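25 June 2026, late, should be asleep

Quick one tonight. Bus leaves stupidly early and I've still got everything on the bed, which means I can't get in the bed, which means I'm writing this on the floor with my back against the wardrobe and a cup of tea going cold on the carpet. Two nights away. You'd think I was emigrating.

So. The packing method, for those who asked after January (hi Jennylyn). I don't do lists. Have tried lists. I write "toothbrush" on a list and feel so good about it that the toothbrush stays home. What I do is the heap. Everything that could possibly come goes on the bed, up the wall end, on top of the covers, and I go at it from the outside in. Whatever's still in the middle when I run out of steam is the stuff I never really wanted.

Rule one, tip out the bags first. All of them, even the ones you reckon are empty. I keep bags inside bags like everyone else's mum, and there's always something down the bottom. Paper bag from the hot pot place, Miniso bag, the Nike waist bag. I'm bad for using them as drawers. A shopping bag sits in the corner of my room for a month and turns into furniture, then I go looking for my good nail clippers and they've been in it the whole time.

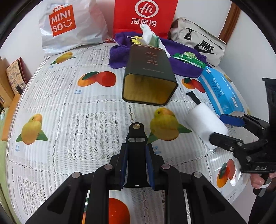 Rule two is the towel. Put the towel down flat-ish and pile the small stuff on it so it doesn't wander off down the side of the matress. Mine's the purple one. Dries fast, has been to more campgrounds than I have, and I'm not precious about it. When it gets too late to keep deciding, you gather up the corners and shift the whole lot onto the desk in one go and have your bed back. I've done this more times than I've properly finished packing.

The bedding, before Elvia starts. Yes it's fruit. Yes I'm a grown adult. I had plain grey for years and it was like sleeping in a filing cabinet. Went looking for something cheerful, found fruit, bought fruit. Mangoes make me think of Christmas holidays and eating over the sink. It does make it harder to find things, I'll give her that. Anything small and yellow vanishes. Lost an earplug for a whole evening.

Right, the tea tin. Green one, gold inside, 九龙 on it in gold. The tin comes on every trip and I've been given heaps about it. Tharindu thinks it's daft to carry a tin when you could put the tea in a zip bag like a normal person. But a zip bag splits, and then you've got leaves through your socks till spring. Ask me how I know. Also a tin is good for other things once the tea's gone. Batteries, coins, a needle and thread. It stays near the top of the heap, lid situation permitting. (Lids. I lose lids. Don't know how a person loses a lid in a room this size.)

Tissues and wipes. More than you think. Every public loo between here and Sollow is a gamble, and last time Tarık used my entire supply cleaning sauce off a car seat that wasn't even ours. I like a box for the room and small packets for pockets. The box is dumb to pack, I know, it takes up the space of a jumper. But you can squash it round the sides a bit, and whoever you're sharing with will be so happy on the second morning when they've got the sniffles and there's a proper box sitting there.

Socks go in last, in gaps. Inside shoes, inside the waist bag, wherever. Don't fold them into a nice stack, there's no prize.

Got halfway through the heap and stopped for toast. Then came back and sort of hated all of it. This happens everytime. You go in full of beans and then you look at it and it's just... stuff. Cords and strings and bits of card. Then the trick (not really a trick) is to only pick up one kind of thing. I do straps and strings first. Anything long and dangly gets pulled out of the heap, straightened, looped, put to one side. They tangle with everything else and make it look twice as bad as it is. Once they're out you can see what you've got.

Then pouches. I love a pouch, bit of a problem. The see-through mesh drawstring ones are the best, you can tell what's in there without undoing it. Solid fabric pouches are where things go to die. Put a charger in a solid pouch and you'll buy another charger by Saturday.

Then paper and card. Old tickets, those little cards that come in with things you buy, receipts. Straight in the recycling unless it's a loyalty card with one stamp to go.
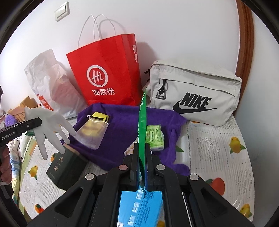 **Drurnum Walking & Weekends Club – Members' Blogs**

Okay, where we're going, for the club people who only read down to here for the details. Herath first, then on to Sollow on the second day. Nearly 700 km all up by the time we're back, most of it on the bus, so bring something to lean on. Bienvenido's driving the first leg and he doesn't do unscheduled stops, so go before you get on. Elvia has the sign-up sheet. If your name's not on it and you think it should be, message her tonight, not me, I'll only forget.

There are 12 of us this time, so the back row is going to be a squeeze. Soft bags please!! No hard suitcases. Tharindu's wheelie case took up the whole aisle in January and Tarık did his shin on it in the dark and we all heard about that for the rest of the trip, and a fair while after.

Food. First night we're cooking at the hostel. The kitchen at Herath is small and the good pot has a wobbly handle, so somebody bring a tea towel. I put my hand up for breakfast, so it'll be porridge, take it or leave it. Second night pub. I've been told the pub does a decent veggie burger but it was Tarık who told me, so who knows.

Back to the packing. A few people asked what bag I take for the day walks and it's just the waist bag, the pale Nike one. I know, bumbag, laugh it up. Keys, phone, tissues, muesli bar, done. Sits at the front so you can get at things with gloves on. For anything longer I've got the Pirkix daypack, which is fine, straps are a bit short for me, the zip catches at the corner and you have to talk nicely to it. Wouldn't buy it again at full price. Jennylyn has the same one and loves it, but she's a lot smaller than me.

And the red hot pot bag gets packed too, folded flat. Handy for dirty shoes on the way home. A good stiff paper bag with decent handles is worth hanging onto! I've got a stash behind the door. The thin plastic ones I use for wet togs, not that anyone's swimming in June. Elvia says she is. She said that last year as well.

Things I'm leaving home:

- second jumper (will regret)
- the fat book. Taking the thin book
- hair straightener, what for
- umbrella, useless up on the ridge, turns inside out and then you're carrying a dead bat

Things I nearly left home and have just got up to fetch while typing this: phone charger, head torch, the club's first aid kit, which I'm supposed to be in charge of. Great.

Forecast is cold and clear first day, then showers coming through. Rain jacket at the top of your bag please, not under everything, we're not standing round on the verge again while people undress their backpacks. Gloves if you've got them. The track down off the ridge was pretty chewed up last time and I'd bring poles if your knees are anything like mine.

Oh and someone left a thermos on the bus last time, silver, dent in the side, no name. I've had it on my kitchen bench for months. It's coming with me. If it's yours, claim it at Herath, otherwise it's mine and I'll put soup in it.

What else. Spare socks. Cash for the honesty box at the hostel. Tell someone where you're going. I think the tap's dripping.

Tea's stone cold. Corners of the towel, up, over to the desk. Will sort the rest in the morning. See you at the bus.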